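My weekend with a film about a lighthouse

May 14, 2023

I want to write some words about a film I saw at the small cinema in Brerkthorpe, because I am still thinking about it. It is called Ullus, and it is the first big role for Pin-yu Lau. Before this she was only on the stage, and I must admit I did not know her name.

She plays Tam, a young woman who comes back to the island where her father kept the lighthouse. He doesn't speak to her for the first 30 minutes of the film. You would think this is boring, but I did not look at my watch one time. 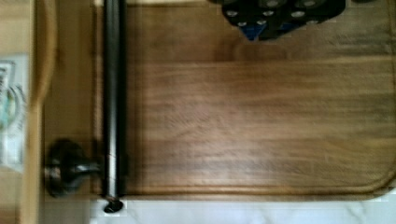
What I liked most is how she listens. Many young actors wait for their turn to talk, and you can see it in their eyes. Lau lets the old man finish, then she waits a little more, and only then she answers. In the scene with the boat she has no lines at all, and the lady next to me was crying into her scarf.

I read afterwards that over 2,000 people wanted this part. The director, who signs only as Arner, saw her in a school play when she was 16 and remembered her for years. I find this a lovely story, even if I suspect it was made a bit nicer for the newspapers.

Not everything is perfect. The music is too loud in the second half, and the brother disappears from the story without any explanation. My husband says he went to the mainland for work, but I did not hear anyone say it. If you have seen the film and you know where the brother went, please write to me!
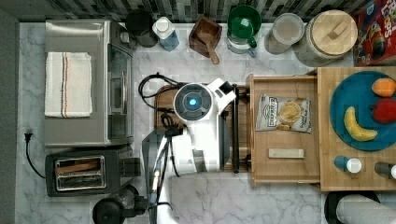
The kitchen counter, seen from above.

The film runs for 100 minutes and it felt shorter. The cinema was half full, mostly people of my age, and it would be a pity if the younger ones missed it. There will be more showings in June, with subtitles for those who have trouble with the island accent. I had trouble too, especially with the father, so I will probably go again and bring my sister. She likes sad films more than I do, and she always has tissues in her bag.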